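Wrist-only policies on bag unpacking: reading the Zervas result

zillach_lab
Our group has completed its review of the Zervas method. The policy was trained on 1,821 demonstrations and tested over 214 trials.

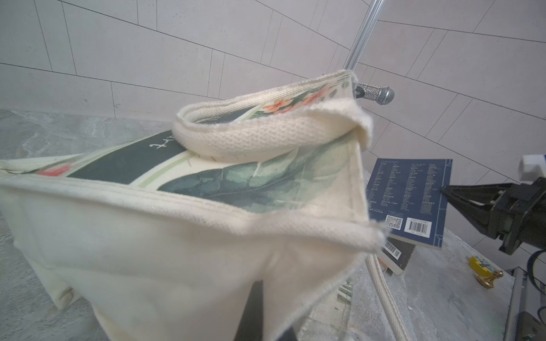 We request comment on the reported gain from wrist views. In our judgment the baseline was undertrained.

skastenex
We do not agree. The baseline received the same number of training steps.

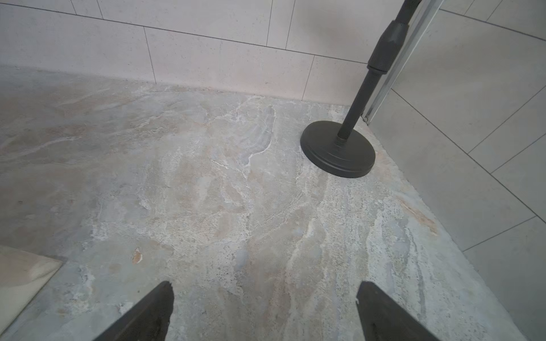 Equal steps are the accepted standard in this field.

wallik_bench
Equal steps do not ensure equal convergence. The Wallik protocol requires a loss curve for each arm.

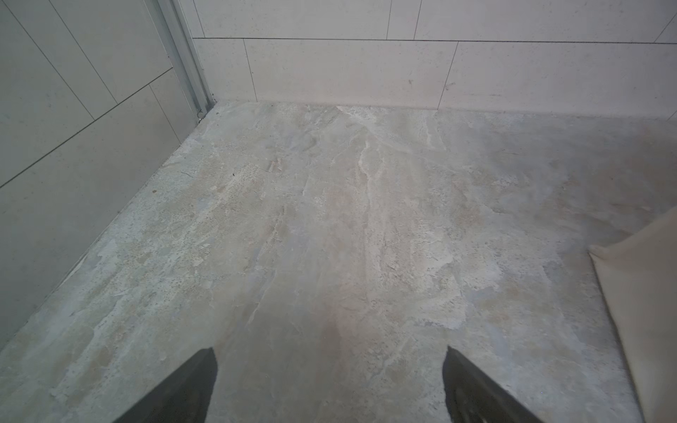
No curve was supplied with the report.

skastenex
The request is reasonable. Our position on the main result is unchanged.
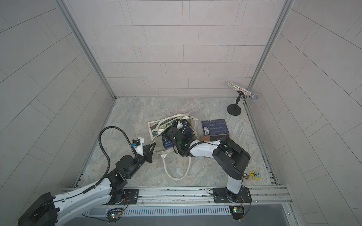 The curves will be posted in June.

Related threads
Camera placement for two-arm cells
Wallik protocol: open questions
Is 2,000 demonstrations enough?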